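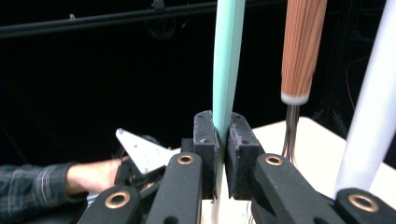
Cadholm Skywatchers Forum > General Astronomy > Books, Films and Talks

Thread: Which book about the outer planet missions for a keen beginner?

wattleglow
Hello everyone, and apologies in advance for the length of this, I do tend to go on. My dad turns 69 in October and he's finally retired properly (third attempt). He's been borrowing my old binoculars and has become completely besotted with Saturn, to the point where he rings me at ten at night to tell me it's up. I'd love to get him a really good book about the missions that went out there. He was a fitter and turner all his working life, so he likes to know how a thing was built and what the people were arguing about while they built it. He's less keen on big glossy photo books, which he calls "doctor's waiting room books".

I've been looking at Torbjørn Sundqvist's The Long Way to Saturn, and also at Fasil Wubshet's Quiet Instruments. Has anybody read both? Would either of them suit someone who left school at fifteen but is sharp as a tack?

emham_dob
What a lovely present. I've read both, and for your dad I'd say Sundqvist without a second thought. It's a proper yarn. He starts with the early proposals and takes you right through to Cassini's last plunge in 2017, and the chapter on Huygens coming down through Titan's haze had me reading in the car outside the supermarket while the ice cream melted. He explains a gravity assist better than anyone I've come across, and I've sat through a good many talks on the subject.

The Wubshet is a fine book but it's drier. A lot of it is about calibration.

parallax_pete
I'll have to disagree with my good friend emham_dob, as I usually do. The man was a fitter and turner! Calibration is exactly what he wants! Quiet Instruments is the only popular book I know that treats the people who made the magnetometer booms and the dust detectors as the heroes of the story, and there's a whole section on thermal blankets that I've read three times. Sundqvist writes beautifully, but he's a bit too fond of what the flight director had for breakfast.

Also, and I know I've said this elsewhere on the forum, his chapter on the Grand Tour planning leaves you with the idea that the alignment of the outer planets was a once-only affair. It comes around every 175 years or so. I wrote to the publisher and had a very courteous reply, though I don't know if they ever fixed it.

emham_dob
Pete, I've got the paperback open on my knee and he does say it recurs. Page 167, second paragraph. Perhaps yours is the older hardback?

parallax_pete
It is the hardback. Well, I'm glad somebody changed it, and I'll take a small share of the credit if there's any going. I stand by the breakfasts, though.

mrs_k_at_storgate
I run the reading group at the Storgate library and we did Quiet Instruments last winter, so I can give you the view from eight ordinary readers, most of us with no science past Year 10. Opinion was split right down the middle. Half of us loved it and the other half gave up somewhere in the chapter on spectrometers, and I'm sorry to say I was one of those who gave up, although I did go back later and finish it and was glad I had. The bits where the team waits for the first signal after a long silence are very moving. I read one of them aloud and had to stop and find a hanky.

My only warning, wattleglow, would be the size of the print. It's tiny, and the diagrams have grey labels on grey shading. My own eyes are a few years younger than your dad's and I needed the good lamp. The e-book lets you make the words bigger but the diagrams stay stubbornly small.

wattleglow
Oh, that's very useful, thank you. He's proud about his glasses (he won't wear them) so print size does matter. What's the Sundqvist like for that?

emham_dob
Perfectly comfortable in the paperback. Good creamy paper too, and it stays open on the table while you butter your toast.

birhane_south
Coming in from a slightly different direction – has your dad got any interest in audiobooks? I drive between Birhane and the coast twice a week for work and I've been through most of the space shelf that way. The Sundqvist audio runs for ages and the reader has a gorgeous slow voice, although he pronounces Enceladus two different ways and after a while I found myself waiting for the next one to see which it would be. I had the Voyager chapters on when I came over the range just on dark, with Jupiter sitting over the valley, and I pulled in at the lookout and just sat there until it finished. You don't forget a thing like that.

Quiet Instruments isn't on audio as far as I can find, and I think it would be hard going without the drawings.

parallax_pete
A man who is told about a spacecraft by a gorgeous slow voice will be asleep before the launch. I speak from experience.

birhane_south
Ha! Not while driving, I hope, Pete.

tin_can_tess
I'm going to be the difficult one and say neither, at least not to start with. I love them both, but they each assume you already care about who was on which team. When I got my mum started I gave her a book on the Voyagers first, because there are only two of them and the story goes in a straight line: they launch in 1977, they go past the planets, they keep on going. After that she was ready for Cassini, where you've got thirteen years in orbit and moons coming at you from every side. She still gets Dione and Rhea muddled, and so do I.

emham_dob
That's a fair point, Tess, but if the man's ringing his child at ten at night about Saturn, I wouldn't be handing him a book that only drops in on Saturn for a chapter. Start where the love is, I reckon. He can go back to Voyager at Christmas.

tin_can_tess
All right, I'll give you that. Though you could always get him both and call it an early Christmas!

mrs_k_at_storgate
Might I put in a word for the second-hand route as well? The shop behind the Storgate post office often has a shelf of astronomy, and I've seen Sundqvist there for seven dollars. If it's a present you may want a new one, of course. I always like a book that somebody's written in, but I know not everyone feels that way.

parallax_pete
Depends what they've written. My copy of an otherwise excellent book on Galileo's stuck antenna has "RUBBISH" in the margin of almost every page, in green biro, and I've never managed to work out what the fellow objected to.

wattleglow
You are all wonderful, and I've been giggling over my tea reading this. I've ordered the Sundqvist in paperback for the birthday itself. And Pete, you'll be pleased to hear I've also put a hold on Quiet Instruments at the library, so I can look at the print and those thermal blankets before I decide. If Dad can manage it without his glasses I'll get him that one for Christmas, and Tess's Voyager idea can go to my brother, who never knows what to buy.

One last question while I've got you. He's asked me whether he could see Titan for himself with the binoculars. They're 10x50s. I said I'd ask people who know.

emham_dob
Yes, he can, on a good dark night, though he'll want to prop them on something solid – a fence post will do, or a tripod if he's got one. Titan will look like a faint star a little way off from Saturn. Have him check a chart so he knows which side to look, and then go out again a few nights later and see that it's moved.

parallax_pete
Agreed, for once. And tell him to let his eyes adjust properly and keep the kitchen light off. It took me a few tries with my 10x50s, so he shouldn't be discouraged if he misses it the first night.

wattleglow
I've just rung him and he's gone out to look for something to lean on. Mum says the kitchen light is staying on until she's done the dishes.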